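The winter I learned to answer a phone

I was nineteen when I moved to the city with one suitcase, a borrowed coat and £200 that I honestly believed would last until spring. It lasted sixteen days! I'd found a room above a dry cleaner's, the window wouldn't shut, and by November I was going to bed in my hat and eating toast for most meals (beans on a Friday, if I was feeling grand).

So when I saw a card in the window of Jardine & Gosar, wanting a "bright young person for telephones", I went straight in and told them I was extremely bright. I had never worked in an office. I'd done a paper round and one summer picking strawberries, and I ate so many of those that I'm still not sure the farm made a profit on me.

They hired and sold theatrical costumes. Three floors of them, in a tall thin building with a lift that only went up. I loved it from the first minute - the smell of old velvet and mothballs, the rails of cloaks, the drawers labelled in somebody's beautiful slanting handwriting. RUFFS, SMALL. MOUSTACHES, GREY. I was given a desk behind the hats and a telephone the colour of weak tea.

I was dreadful at it. On my second morning a man rang for a pantomime horse and I sent him two front halves. The next week I took down an order for 173 Roman soldiers when the poor woman wanted seventeen, by Thursday, and three helmets. I remember Lorna Baird, who ran the upstairs, reading my slip out loud very slowly and then laughing so hard she had to sit down on a hamper.

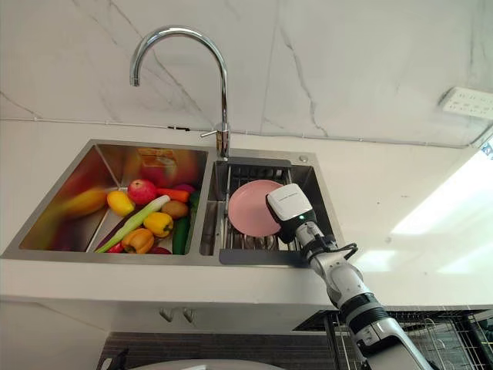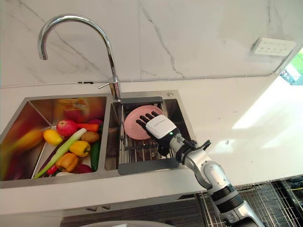
Lorna could have sent me home that day. What she did was pull up a stool beside mine and make me say every order back to the customer, word for word, until I did it without thinking. Say it back, write it down, say it back again. I've since worked in a bookshop, two schools and a housing office, and I still do it. My husband says ordering a takeaway with me is like listening to air traffic control.

She taught me other things as well. How to fold a cape so it doesn't crease at the shoulder. How to tell a person their hire is overdue and have them thank you for ringing. How to ask for a pay rise, too, which I practised on her for a whole lunch hour before going down to see old Mr Gosar, and then forgot every word of. I think I said "more money, please". He gave it to me!

I stayed for three years. I could have stayed for ten, I was that happy, but a job came up at the Badine, a little theatre across the river, and Lorna more or less pushed me out of the door. She lent me her good jacket for the interview and told me to stop apologising before I sat down.

I went past the old building last month. It's flats now, with a smart grey door and a row of buzzers, and I stood across the road like a lemon trying to work out which window had been the hats. Second floor, on the left, I'm nearly certain. If you live there and you ever find a grey moustache under the floorboards, do please write to me. I know exactly which drawer it came from.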